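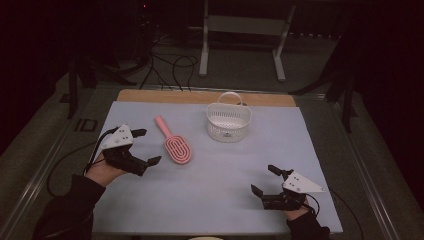 A reader wrote in to say she has been washing her brushes in the sink for years and the bristles still come out fuzzy, so what is she doing wrong. Probably nothing. Probably the hair didn't come out first.

So — hairbrushes, small baskets, and the bathroom drawer. Quick ones this week.

Hair out before water. Always. Wet hair mats down and you will be picking at it till Thursday. Tail of a comb, slide it under, lift, snip if it won't budge.

Vented brushes are easiest, the kind with open gaps in the head. Water runs straight through. Squirt of shampoo in a bowl of warm water, swish, old toothbrush along the ribs and into the gaps where the gray lint sits. Rinse. Done in 3 minutes.

Cushion brushes, different story. Don't soak. Water gets in the little hole in the pad and stays there. Dip the bristles only, then lay it face down on a towel overnight.

Wooden handles: damp cloth, no bowl. I ruined a nice Fernier that way, the finish went cloudy and never came back.

Small plastic baskets. Get the ones with holes. A brush put away a bit damp will dry in one of those, in a solid cup it sits in a puddle. A handle is worth having too, you can hang it on a hook inside the cabinet door or just grab the whole lot when you wipe the shelf. Mine came from Wemari, pack of four, still fine.

Sticker residue on a basket — cooking oil, leave it 17 minutes (I set the timer and forgot, that's how long it was), rub with a paper towel, wash with dish soap.

Hairspray film on plastic: rubbing alcohol on a cotton ball. Test the underneath frist. Some colors lift.

Do the sorting on a table, not on the bathroom floor. Put down a plain sheet or an old pillowcase, something light, so you can see the bobby pins. I found 40 of them last time. Forty! Then gather up the corners and shake it outside.

One basket per person. Brush, comb, ties, thats it. If it doesn't fit, it goes in the drawer or it goes out.

How often? Hair out weekly, proper wash once a month. More if you use dry shampoo, that stuff cakes.

Next time: drains, and what to do about the soap dish.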